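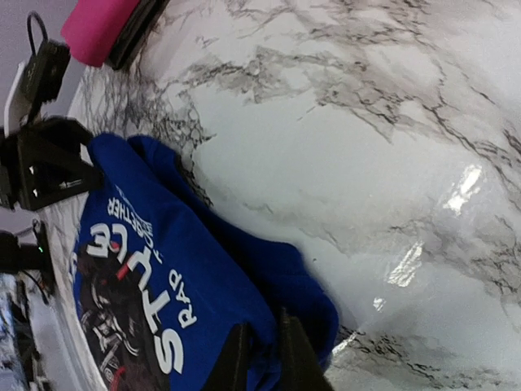 Clendum

Clendum is the trade name of a family of wrought cobalt alloys made for parts that must resist wear at high temperature. The alloys contain cobalt as the base metal, with chromium, tungsten and a small amount of carbon. They are produced by the Wedell works in Flimbridge and are sold as bar, sheet and ring forgings. Their main use is in small parts of jet engines, such as bushings, seal rings and the contact faces of turbine blades.

Composition

All grades of Clendum are based on cobalt. Chromium gives protection against oxidation, because it forms a thin and stable oxide layer on the surface. Tungsten makes the metal stronger at high temperature. Carbon combines with both of these elements and forms hard carbides, and the resistance to wear depends mostly on their size and distribution. Nickel is added to the wrought grades in order to make hot rolling easier. Without it the crystal structure of cobalt can change during cooling, and the sheet may crack at its edges.

The iron content is kept low. In the early years scrap of mixed origin was used in the melt, and the iron content varied from one batch to another. This practice was stopped when engine makers began to ask for a full record of each melt.

Production

The alloy is melted in a vacuum induction furnace and cast into electrodes. The electrodes are then melted a second time under a layer of slag, which removes sulfur and gives a more even structure. The ingots are heated slowly, as the metal conducts heat poorly and a fast rise in temperature can cause cracks inside.

Forging must be done in a narrow range of temperature. Below this range the alloy hardens very quickly under the hammer and has to be put back in the furnace. Ring forgings were made only at Flimbridge until a second ring mill was opened in Tomar. The Tomar mill has 67 employees and makes rings for seals and bearing housings, while bar and sheet are still rolled at Flimbridge.

Grades

Clendum 15 is the oldest grade which is still sold. The number refers to its tungsten content in percent by weight. It is used for sheet and for parts that are welded.

Clendum 15H has more carbon. It is harder and wears more slowly, but it is difficult to bend when cold and is normally supplied as bar. Welding of this grade is possible only with preheating.

Clendum R is made for ring forgings. It contains less carbon than the other two grades and has a finer grain.

Properties

The alloys begin to melt at roughly 2133 degrees Fahrenheit, which is lower than for many other cobalt alloys. For this reason they are not used for blades in the hottest part of the turbine. Their advantage is in places where two metal surfaces rub together without oil. At high temperature the oxide of cobalt forms a smooth film between the surfaces, and this film reduces both friction and wear. At low temperature the film does not form, and wear can be faster during the starting of a cold engine.

Machining

Clendum is considered hard to machine. Cutting is done with carbide tools at low speed and with a constant feed. If the tool stays in one place, the surface under it becomes hard and the next cut is damaged. Final dimensions are usually reached by grinding.

See also

Cobalt alloys
Turbine seals
Vacuum induction melting
Work hardening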